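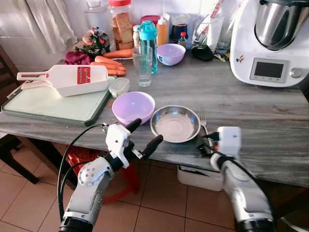
The Lakthorpe Heritage Trust today announced that it has completed the purchase of Trekmont Terrace, a curved row of brick and stone houses on the north side of Lakthorpe Common, and will begin a phased restoration of the property in March. The terrace was laid out in the 1830s on former grazing land and is the last surviving part of a larger plan that was to have enclosed the common on three sides. Under the approved scheme, the ground floors will return to domestic use, with kitchens fitted for everyday living. A marble-topped table, with room for steel and plastic bowls and the ordinary tools of cooking, is the kind of furnishing the Trust considers suitable for these rooms, and residents will not be asked to live among museum pieces.

The terrace contains 15 houses, 10 of which were divided into offices after the Second World War. Partition walls from that period will be taken down where they cut across original plaster ceilings. Staircases that were boxed in will be opened again. In the two end houses, where fire damage led to extensive rebuilding in the 1920s, the later interiors are of good quality in their own right and will be kept.

The Trust has appointed Tshabalala Architects to lead the design work. The practice completed a measured survey of the building last year and found that the front wall had been set out with greater care than earlier accounts suggest. The curve is drawn from a single center, and the window openings narrow slightly toward each end of the row. Repairs to the front will follow the survey drawings, and earlier patches of hard cement will be replaced with lime mortar.

Stone repairs will be carried out by Plarnik Masonry, which has worked on the common's boundary walls and the two surviving gate lodges. The original quarry has closed, and replacement stone will come from a nearby bed of similar color and grain. Sample panels have been placed on the rear wall of the fourth house, where they will remain through one winter before a final choice is made.

Work on the shared garden will run alongside the building program. The garden was planned as a private enclosure for residents, with a gravel walk following the line of the houses and a lower lawn screened by evergreens. Much of the planting was lost when the lawn was paved for parking. The Trust will remove the paving, restore the walk and reopen the east gate to the public during daylight hours. Iron railings taken down in the 1940s will be recast from a short length that survives beside the coal steps.

The full program is expected to take roughly 40 months. The first houses to be finished will be those at the west end, and rental terms will be published before they are complete. Access to the common will be maintained throughout, although the footpath directly in front of the terrace will close at times for scaffolding. Notice of each closure will be posted at both lodges.

Drawings, the survey report and a short history of the common may be viewed by appointment at the Trust's office, 2335 Common Road, Lakthorpe. Requests for site visits should be made in writing to the same address — please allow two weeks for a reply.

Issued by the Lakthorpe Heritage Trust, 1/26/25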